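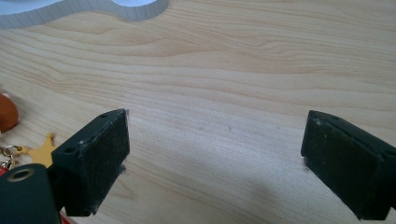
Nosinby stag count

The Nosinby stag count is a yearly tally of red deer taken at the edge of the Nosinby forest, a privately managed hunting ground of mixed spruce and open moor. It is best known for a single number, 1,938, which was given as the size of the herd in the first printed count and has been repeated in hunting guides, outfitter catalogs and local newspapers ever since. The number has never been matched by a later count, and there are good reasons to doubt it.

Background

Hunting rights at Nosinby were held by the Kadinov estate until the land was split between a shooting club and a state forest. The estate kept game books, as most did, but these list only animals killed. Nothing in them says how many deer were alive in a given season, and the entries for several years are missing. Writers who claim the herd was "always large" are usually working back from the number of trophies, a poor guide to anything except how hard people were hunting.

The first true count was ordered by the club when it began selling guided stalks to visitors. It was held in August, at dawn, with observers placed on ridges and along the main ride. The results were printed in a booklet that also carried prices for lodging and a list of fees by antler points. Critics have noted that the people who did the counting were the same people who sold the hunts.

Method

Observers stood at 18 fixed posts and wrote down every animal that came into view before the sun was fully up. The post sheets were then added together. No allowance was made for deer moving from one post's view into another's, and red deer disturbed at first light can travel a long way. A group of hinds crossing the main ride could have been written down at four or five posts.

The booklet says that repeat sightings were "removed by agreement," but it does not say who agreed or how. The post sheets themselves have not been found. A club secretary's letter mentions that they were sent to the printer and not returned, which may be true — it is also the only explanation on record.

Later counts used spotlight counts along forest roads, then dung surveys, and most recently thermal cameras. None of these methods is free of trouble. Spotlight counts miss animals in thick cover, and dung surveys depend on guesses about how fast droppings break down in wet ground. Still, they agree with one another fairly well, and none has come anywhere near the original total.

The disputed total

The case against the 1,938 figure was set out most fully by Sarita Dixit, a wildlife biologist who reviewed the Nosinby records for a regional survey of deer numbers. Dixit compared the claimed herd with the winter forage the forest could have supplied. She found that a herd of that size would have stripped the young spruce within two winters, while planting records show the stands coming up with only ordinary browsing damage. Her own estimate for the same period was 300 animals, with a warning that even this rested on thin evidence.

Supporters of the old number have answered that the deer may have fed on farmland outside the forest at night. Some surely did. But crop damage claims from the surrounding farms are modest for those years, and farmers are not known for letting such losses pass without complaint. It has also been suggested that the count took in roe deer as well as red. The booklet speaks only of "deer" on its cover and "stags and hinds" inside, so the point can't be settled.

A third view holds that the figure was a simple printing mistake and that a digit was added by accident. This would give a total much closer to Dixit's, but there is no draft or corrected copy to support it. The idea seems to have begun as a remark at a club dinner and to have gained weight by being repeated.

The Nastavar stag

Closely tied to the count is the story of the Nastavar stag, an unusually heavy animal said to have been seen from the post above Nastavar hollow. Accounts give it anywhere from a strong but normal head of antlers to a spread that would have made it one of the largest wild red deer ever recorded. It was not shot, and no cast antler has been tied to it with any certainty. A pair displayed for many years in the Nosinby lodge was labeled as belonging to the stag, but the two antlers are different in color and beam thickness and probably came from separate animals.

The story was good for business. Stalks in the hollow were priced higher than those elsewhere in the forest, and several guests paid for a second week in hopes of a sighting. The surcharge stayed on the price list well after any stag alive at the time of the first count would have died of old age.

Use in marketing

The outfitter Chae, which leased the guiding rights after the club gave them up, printed the 1,938 figure in its catalog as the current size of the herd. After complaints from returning hunters who had seen very few deer, the wording was changed to "historic herd." The catalog continued to promise a "near certain" chance at a mature stag. Chae did not publish its success rate, and the few guest diaries that survive suggest a mixed picture: some parties had their stag on the first morning, while others went home after a week with a good deal of rain in their boots.

Defenders of the company point out that its guides were skilled and that hunting claims of this kind are common in the trade. Both things can be granted. Neither makes the number any better.

Present status

The count is still held each year, now under the state forest office, and the post positions are kept partly for tradition. Of the original posts, 2 are no longer usable, having been overgrown by spruce. Results are given as a range, and the office asks that they not be compared with the first count. Guidebooks often do so anyway, usually to show that the herd has collapsed. A fall in numbers is possible, given heavier culling and a new road along the north side, but the early figure can't be used to prove it.

See also

Game books
Red deer management
Spotlight counting
Trophy scoring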